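The Grip That Wouldn't Let Go

11/06/2025

I finally found the fault in Drarka, my homemade two-finger gripper, and I'm so happy I have to write it down while I still remember the details!

Quick recap for anyone who missed the October post. Drarka runs on a Trolel motor board, and after 200 clean grabs it started clamping down and staying there. No error, no beep, just a steady squeeze until I pulled the plug. The log stopped at 1,079 lines every single time, and I spent 5 evenings blaming my own code.

It was the release command. When the motor got warm, the board dropped into its protection mode, ignored anything new and held its last position. At 71 degrees, on the dot! I love a bug that keeps regular hours - much better than the random kind.

It did get me once, on the thumb. Nothing serious, but a stuck grip is a safety problem even on a small machine, so there is now a big stop switch wired straight into the motor supply, well away from the software.
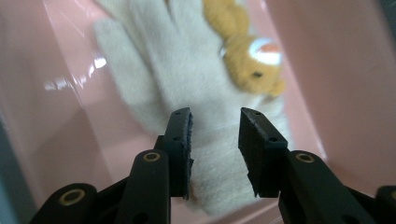
Soft things are my favorite test for a grip fault, and they're where I'm starting again. A stiff part stops the fingers early, but knit and plush keep giving and the motor keeps pushing. The white glove is the harder of the two, with its cuff down between the pads, and the little orange toy gets its turn next. I've lowered the current limit and added a timeout on every close. Next up is the Surnham temperature sensor, as soon as I work out where to run the cable.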